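Marmalade without Seville oranges?

Graça_Arruda
Posted November 30, 2019

Good evening to all. In Wikdale I cannot find bitter oranges before February, so I want to try with ordinary sweet ones. My mother's recipe asks for 1,000 grams of fruit and the same of sugar. Is it too sweet? I have plenty of oranges like this one.

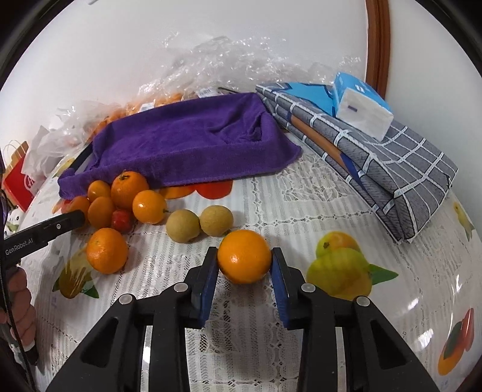 Reply 1 — JabariK

Too sweet, yes. I would use 700 grams of sugar and the juice of three lemons. Sweet oranges have less pectin, so keep the pips in a muslin bag and boil them with the peel.

Reply 2 — wyupanqui

I don't agree about the sugar. With less of it my jars did not keep well, and I had mould after a few weeks. Keep the full amount and add more lemon.

Reply 3 — JabariK

Mine live in the fridge, so perhaps we are both right. But please don't boil it for an hour to make it set. The colour becomes brown and the taste is of caramel.

Reply 4 — Graça_Arruda

Thank you both. I will do half with each method. One more doubt, about the peel: the skin on the big ones has small dimples, and I don't know if it will be thick inside. 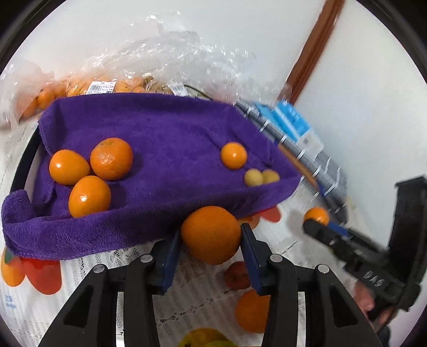

If there is much white pith, should I scrape it away or leave it? My mother always left it, but she had the bitter fruit.

Reply 5 — Peninah T.

Leave a little — it softens if you soak the peel overnight. And cut it thin!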